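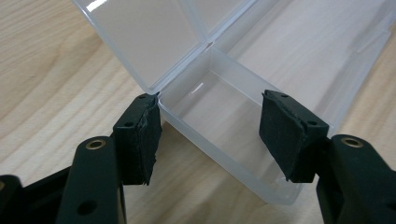
Eighteen Weeks, One Box Lid

The robotics club at Wornden meets in the old typing room, after the last bell until 6 p.m. or whenever someone's ride shows up. Eleven students this year. No arena, no battling bots. Their project is small stuff — opening, closing, sorting, putting back.

The contest is called Skillance. Teams get a list of household jobs in December and have 18 weeks to teach a machine to do as many as they can. Wornden picked boxes with lids. Seemed easy. Was not.

Clear plastic is the problem. A see-through compartment box on a pale wood table gives the software very little to hold on to, the grain shows right through the floor of it. One sophomore wanted to paint the box orange. Rules say no.

So they collect by hand. Somebody holds the gripper, walks it up to the box, squeezes, backs off, does it again. 900 tries is the goal before the model trains. They were at 43 the afternoon I first came by, and people were already arguing over who had to go next.

Fingers

The fingers are dark plastic with brass eyelets, black pads at the tips, foam on the inside faces. The foam gets ragged. There's a running debate about replacing it: fresh foam grips better, but then the new tries dont match the old ones. Last vote went six to five for leaving it alone.

Approach is the other fight. Come in from both sides of a compartment and you have to be close to square, or one pad touches early and shoves the whole box. The juniors say go slow. The freshmen say go slow is how you end up at 43.

Money

Tight. A parts shop called Unov gives them a discount on screws and hinges. The rest came from a bake sale and a car wash that got rained out halfway thru.

What's next

A practice round against Huenchumán, the school across the river, who chose folding towels. Wornden thinks towels are harder. Huenchumán thinks lids are. They swap notes anyway — mostly about how long training takes and what to eat while it runs.

The club wants two lids in a row without a miss by then. Best so far is one.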